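Home | News | Patch Notes | Roadmap | Forums | Support

Zinorine opens backer poll on cargo hauler refit, patch 0.73 moves to April

2024-02-19 - Players who backed the space trading game Zinorine can now vote on which of two refit packages the Arville hauler receives first. The poll opened this morning on the account page and is limited to one vote per account, regardless of pledge tier. Accounts created after the start of the current test phase can read the poll but not vote in it.

The Arville is the largest ship currently flyable in the public build. It has been in the game since the second test phase and has kept the same interior layout the whole time. Design lead Tuulikki Turunen wrote in the accompanying post that the ship was built before the current cargo grid existed, and that its hold still converts old container sizes to new ones each time a player loads or unloads. The conversion is responsible for most of the reported cases of containers that vanish when the ramp closes.

Both packages replace the old hold with one built directly on the grid. They differ in what is done with the space behind the cockpit.

Package A, listed as Long Haul, extends the hold forward and raises capacity from 198 to 335 units. The crew area shrinks to two bunks and a single locker. Jump fuel capacity is unchanged, and full-load acceleration drops. Turunen's post gives no figure for the drop, saying that thruster values will be set after the first internal flight tests.

Package B, listed as Crewed, keeps capacity at 198 units and adds a galley, four bunks and a small workshop in which ship components can be repaired in flight. Component repair currently requires docking at a station. The workshop will handle coolers, power plants and shield generators up to medium size, but not jump drives.

The package that loses the vote is not canceled. It goes into the backlog and will be scheduled after the Kauppinen mining ship, which is still in the modeling stage. Owners of the existing Arville will receive the winning version automatically when it goes live. Paint and saved component loadouts carry over. Decorations placed in the crew area will be returned to the owner's home hangar, as their saved positions cannot be matched to either new layout.

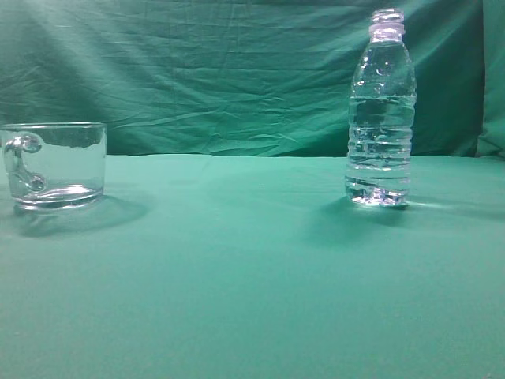 Patch 0.73 itself has been moved from March to April. According to technical director Esko Oksanen, the delay comes from the new transparency renderer, which is needed for the cockpit canopies in both refits as well as for small interior props. The present renderer sorts transparent surfaces per object and draws them after everything else, so two panes seen through one another can swap order when the camera moves. The new one sorts per pixel. Ordinary objects are a harder test for it than canopies: the walls of a clear glass mug have to let a green backdrop show through, slightly lighter and brighter than the cloth itself, while the rim keeps its thin highlights. Oksanen wrote that canopies already render correctly on all supported cards, but drinking vessels and bottles in station bars still flicker on older hardware at medium settings.

The patch also changes server limits. Each region of the Etville system will hold up to 1,095 persistent player-placed objects before the cleanup routine starts, and the routine will remove unowned debris before it touches cargo. At present it removes the oldest object first, whatever its type, and this has led to the loss of full containers left outside stations during long sessions. Objects inside a powered ship do not count toward the limit.

Mission payouts for freight contracts are being recalculated at the same time. Pay will be based on volume and distance, with a separate multiplier for contested routes - the flat bonus for first delivery of the day is removed. Intan Pattinasarany, who maintains the game's economy tables, wrote that short runs between neighboring stations will pay less than before and that runs crossing the full system will pay more. The final tables will be published with the test build. Contracts accepted before the patch will be paid at the old rates if they are delivered within the original time limit.

Voting closes at the end of the month. Results will be posted on the roadmap page, and the winning package enters production the same week. A vote can be changed until the poll closes. No new Arville hulls will be sold while the poll is running.

Comments (5)

gridlocked
Long Haul and it isn't close. I have never once slept in a bunk in this game except to log out.

Gwawr Phillips
In-flight repair matters more than people think. Last month I lost a cooler halfway across Etville and had to coast with the shields off for most of an hour. Voting Crewed.

Ngọc La
Does the cleanup limit count containers strapped to an external rack? The post says inside a powered ship. A rack is not inside anything.

gridlocked
@Ngọc La I read it as racks do count. Would like an answer from the devs on that too.

ramp_goblin
So the first delivery bonus goes away and the short runs pay less. Anyone in a starter ship is going to feel that, those things can't cross the system without refueling twice. Please look at it again before the test build.

News | Older posts | Back to top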